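Ticket: Sorting bins, white coating coming off the divider
Opened by: Kolbrún Mikkelsen
Site: Flastside, bench 2
Supplier: Pesonen (bins), Indden (coating)
Status: Open, reopened once 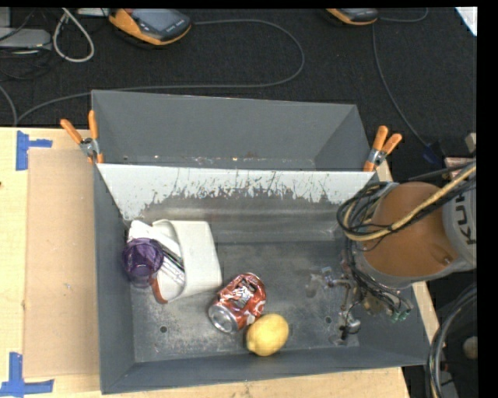 1. What I'm reporting

The white coating on the tall sloping wall between the two gray bins is failing. There are dark vertical scratches all along its lower edge, and in a lot of places it has chipped right back to gray metal. The left corner has held up better and still has a longer strip of white on it. Under the worn part the slope is smeared with pale streaks, and the floor of the bin has cloudy white scuffs in the middle and toward the lower left.

I was told this coating was "suitable for daily sorting." I'd like to know whose day they had in mind. What goes in here is light stuff: a purple cup, a squashed soda can, a white container, a lemon from the food waste set. If a lemon and a soda can are too much for it, we should have been told before we paid 400 for the pair.

2. First reply from Pesonen (support desk)

"Thank you for your report. Surface marks are normal with use and do not affect the function of the bin. Please clean with a mild soap and a soft cloth and confirm whether the marks remain."

3. My answer

Cleaned it Wednesday morning with dish soap and a soft cloth, as asked. The marks remain. I didn't expect bare metal to turn white again, but I did it so we could move on to the next question.

I don't accept "surface marks." You can catch a fingernail on the edge of the chips. And the function does matter to us. The white was ordered so that people could see dark items against the slope, and at the bottom of the wall there is little white left to see them against.

4. Second reply from Pesonen

Asked whether metal tools, scouring pads or solvents had been used. Suggested that "heavy or sharp contents" may be the cause. Asked for our cleaning routine.

5. My answer

No pads, no solvents. The routine is a damp cloth at the end of the day and soap when something has leaked, usually a can. I keep the supplies in the cupboard under the bench myself and there is nothing rougher than a sponge in there.

About sharp contents: a crumpled can has creases in it, yes. These were sold to us as sorting bins. Cans are most of what gets sorted. If dented cans are outside the intended use I'd like that in writing, and I'd like someone to point to the page where it says so.

6. Things I tried or checked on my own

Tape test on the chipped edge. Pressed down ordinary packing tape, pulled it off fast. White flakes on the tape, more than I expected. Repeated at the left corner where the coating looks sound. Nothing came off. So it may be sticking properly in one place and badly in another, which to me sounds like poor prep before painting. I'm not a painter and I'm willing to be corrected.

Looked for flakes in the bin. Found a few near the two small round holes in the floor. I can't say how many have already gone down them. Nobody at Pesonen has answered what those holes are for, by the way. I asked in my first message. Drainage was my guess, but then I'd want to know where it drains to.

Compared with the bins at Asisberg. Same model, delivered in April, before ours. I called and was told theirs are "fine." Asked for a close look at the lower edge of the slope and have heard nothing since. I'm not counting that as evidence either way.

7. Third reply, forwarded from Indden

Indden offers a touch-up kit, 43 plus shipping, and says two coats will restore the surface.

8. My answer

I don't see why we would pay for paint to go over paint that isn't sticking. Has anyone used this kit on a sloping wall that gets hit all day? How long did it last? The leaflet says to leave 5 hours between coats and doesn't mention impact at all.

If the kit is sent free of charge I'll try it on the right half of the wall only and leave the left half alone, then run the bin as usual for over a month and repeat the tape test on both. That would at least tell us something.

9. Ticket closed by Pesonen as "resolved, customer advised"

Reopened the same afternoon. Being advised didn't put any coating back on the wall.

10. Still waiting for

- a plain yes or no on whether cans are covered by the intended use
- the purpose of the two holes in the floor
- the kit at no charge, or a replacement divider in bare metal, which I'd honestly prefer
- a name at Indden I can call directly

Bins stay in use in the meantime. Please don't close this again without asking me first.

K. Mikkelsen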